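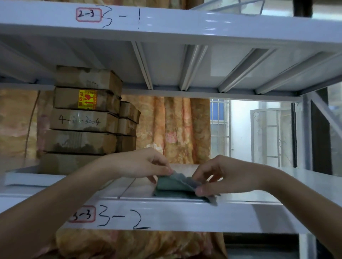

Shelf 3-2, boxes still up there

April, late. Back room again. Meant to do 10 minutes before supper, did 55. The white shelves are the worst of it now, brown boxes piled up on the middle one, all scuffed and stained, and I still haven't opened the Rurnlow lot. Little label says 3-3, big marker says 3-2. Going with 3-2. Wrote it in the notebook so thats settled.

Selvaraj rang halfway thru, wants the Chauke papers by the end of the month. Told him maybe. Delyth says toss anything with a stain on it. No!! Half of it is Mom's.

Curtain can stay up, I like the peach flowers. Needs a wash tho.

Tomorrow - tape, trash bags, new marker. Ask Delyth for the stepladder back. Knees killing me. Forgot to eat, toast now, then bed.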